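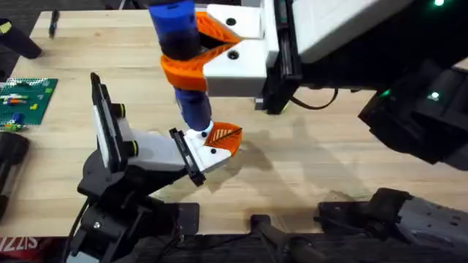

Muss der Scorer beim Cricket auf jedes Zeichen des Schiedsrichters antworten?

Jedes Zeichen wird bestätigt, mit gehobener Hand oder einer kleinen Tafel, und der Schiedsrichter wartet diese Bestätigung ab, bevor er weiterspielen lässt.

Das Scorebuch führen: Anleitung für die ersten Spiele
Stand: 22.3.20

Die Anleitung richtet sich an Mitglieder, die in dieser Saison zum ersten Mal ein Buch führen. Die Spielregeln werden vorausgesetzt. Geschrieben wird auf Papier, die Zeichen sind die im Ligabetrieb üblichen. Wer mit einer App arbeitet, kann die Abschnitte zu den Extras und zum Abgleich trotzdem lesen.

Vor dem Spiel

Das Buch liegt eine halbe Stunde vor dem Toss aufgeschlagen bereit. In den Kopf gehören Gegner, Platz, Wettbewerb und die Anzahl der Overs. Die Mannschaftslisten kommen von den Kapitänen. Nachnamen vollständig eintragen, bei Brüdern den Anfangsbuchstaben des Vornamens dazu. Die Reihenfolge der Batter bleibt offen, bis sie tatsächlich auf den Platz gehen. Nur die beiden Opener werden vorab eingetragen.

Uhren mit den Schiedsrichtern vergleichen. Danach den zweiten Scorer suchen und klären, wer nach dem Over den Stand ansagt.

Ein Ball, drei Einträge

Jeder Ball wird an drei Stellen notiert, immer in derselben Reihenfolge:

1. beim Bowler, im Kästchen des laufenden Overs
2. beim Batter, in seiner Zeile
3. in der Gesamtzählung, wo die Runs einzeln abgestrichen werden

Ein Ball ohne Run ist ein Punkt, beim Bowler wie beim Batter. Werden Runs vom Schläger erzielt, steht an beiden Stellen die Zahl. Ein Wicket ist beim Bowler ein W, sofern es ihm gutgeschrieben wird. Bei einem Run out bekommt er kein W, im Kästchen stehen dann nur die gelaufenen Runs oder ein Punkt.
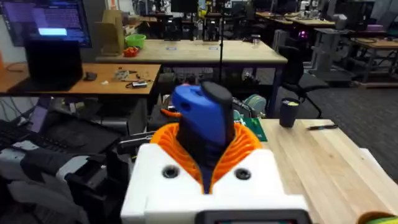 Becher und Stift auf der Tischplatte.

Extras

Bei den Extras entstehen die meisten Fehler.

Wide: ein Kreuz beim Bowler, ein Run bei den Wides. Laufen die Batter zusätzlich, kommt für jeden Lauf ein Punkt in eine Ecke des Kreuzes. Alle diese Runs zählen als Wides und gehen zu Lasten des Bowlers. In der Zeile des Batters wird der Wide nicht als gespielter Ball gezählt.

No-ball: ein Kreis beim Bowler, ein Run bei den No-balls. Schlägt der Batter den Ball und läuft, steht die Zahl im Kreis und die Runs gehören ihm. Der Ball zählt für den Batter als gespielt, für das Over aber nicht.

Bye: ein Dreieck mit der Spitze nach oben, die Zahl hinein. Leg-bye: dasselbe mit der Spitze nach unten. Beide belasten den Bowler nicht. Ein Over, in dem nur Byes oder Leg-byes anfallen, bleibt ein Maiden.

Nach Wides und No-balls verlängert sich das Over. Darum die Kästchen klein beschriften. Acht oder neun Zeichen müssen hineinpassen.

Fall eines Wickets

Zuerst den Spielstand festhalten, dann die Art des Dismissals, dann den Namen des Fielders. Beispiel: Kadlec ist bei 47 aus, gefangen von Briggs, Bowler Merner. In der Zeile von Kadlec steht „c Briggs b Merner“, in der Leiste für die Wickets „47“ unter der 1, darunter der Name des ausgeschiedenen Batters. Beim Run out steht nur der Fielder, kein Bowler. Wenn unklar ist, wer gefangen hat, nach dem Over beim Kapitän der Feldmannschaft nachfragen und bis dahin mit Bleistift schreiben.

Bei einem Catch geht der neue Batter immer dann ans Ende des Strikers, wenn die in diesem Spiel gültige Fassung der Regeln das vorsieht. Vorher mit den Schiedsrichtern klären, die Wettbewerbe sind hier unterschiedlich.

Ende des Overs

Beide Scorer vergleichen Gesamtstand, Wickets und die Zahlen des Bowlers. Stimmt etwas nicht, wird sofort gesucht. Meist liegt es an einem Leg-bye, der einmal dem Batter gutgeschrieben wurde. Wer den Fehler erst nach dem Innings sucht, findet ihn oft gar nicht mehr.

Abgleich nach dem Innings

Zwei Rechnungen müssen dasselbe ergeben:

Runs aller Batter plus alle Extras
Runs gegen alle Bowler plus Byes, Leg-byes und Penalty Runs

Bei einem Stand von 203 müssen also beide Summen 203 ergeben. Danach die Wickets zählen. Die Run outs fehlen in den Zahlen der Bowler und werden dort getrennt addiert.

Saisonstatistik

Nach dem Spiel werden die Seiten fotografiert und an Asabe Ojo geschickt, die die Tabelle führt. In der vergangenen Saison kamen so 2.760 Runs der ersten Mannschaft zusammen, fast 1.236 davon allein bis zum Auswärtsspiel in Ditthorpe. Nachträge werden bis Ende August angenommen. Korrekturen im Buch bitte durchstreichen und abzeichnen, nicht überkleben.

Fragen zu einzelnen Einträgen beantwortet Přemysl Kadlec beim Training. Neue Bücher liegen im Schrank neben den Pads.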